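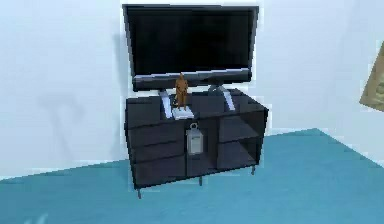
A home robot has to follow rules, in the same way that a car driver has to follow traffic laws. The rules are written down before the robot is allowed to move anything in a real house. Many of them are first tried out in a simulated room, a place that exists only inside a computer. A simulated room can be very plain: a blue floor, a white wall, a black cabinet with a television on top. Even a room like that needs rules. The small brown figurine in front of the television has a large screen right behind it, so a robot that reaches for the figurine must know how close to the screen its arm may go.

What is a standard?

A standard is a set of rules that many people have agreed to use. Standards tell builders how strong a part must be, how fast a machine may move, or which words to put on a warning label. A house rule is smaller. It belongs to one workshop or one school. The rules on this page are house rules from the Waltevberg workshop, where a team tests software for a tidying robot named Grelliler.

Rule 1: Know what you may touch

Every object in the room is put into one of two groups. "Move" objects may be picked up. "Stay" objects may not. A television is a stay object. So is a cabinet. A figurine or a small lantern can be a move object, if the person in charge of the test has marked it that way. An object with no mark is treated as a stay object.

Rule 2: Keep your distance

Each stay object has a keep-out zone. This is a space around it that the robot arm may not enter. For a screen, the Waltevberg zone is 4 centimeters deep. If the only way to reach a move object is through a keep-out zone, the robot must leave the object alone and report the problem.

Rule 3: Slow down near things

The arm has two speed limits. In open space it may move up to 200 millimeters per second. Close to furniture it must go slower. A slow arm has less energy, so a bump does less harm. It can also stop in a shorter distance.

Rule 4: Stop means stop

When the stop button is pressed, the arm must stop. It may not finish its task first. It may not start again by itself when the button is let go. A person has to check the area and give a new start command. The simulated robot has a stop button too — it is a button on the computer screen — and it is tested every time the software changes.

Rule 5: Write it down

Each test gets a number and a short report. Olga Núñez keeps the reports at Waltevberg. Here is part of one:

Test 173. Task: pick up one move object and put it back. Result: failed. The hand entered the keep-out zone of a stay object during the return path. No contact. Action: correct the return path and repeat.

The robot did not hit anything in Test 173. It still failed, because it broke Rule 2. A test is passed only when every rule is kept.

From the computer to the real room

A simulated room is useful because nothing in it can break and nobody can be hurt. The same task can be run 2000 times with small changes. The figurine can be turned, or the lantern can be put on a different shelf.

But a simulation leaves things out. Real floors can be slippery. Real cables hang behind real furniture. For this reason Horacio Escobar, who wrote most of the house rules, requires a second set of tests with a real arm. These are done at Ellham, behind a fence, with an adult at the stop button.

Words to know

Keep-out zone: a space the robot may not enter.
Simulation: a copy of something, made in a computer, used for testing.
Standard: rules that many people have agreed to use.

Try it yourself

Choose one shelf at home. Make a list of the objects on it and write "move" or "stay" next to each. Ask another person in your home to do the same without looking at your list. Compare the two lists, and for each object where they differ, write one rule that both of you can accept.

Page last changed October 1, 2018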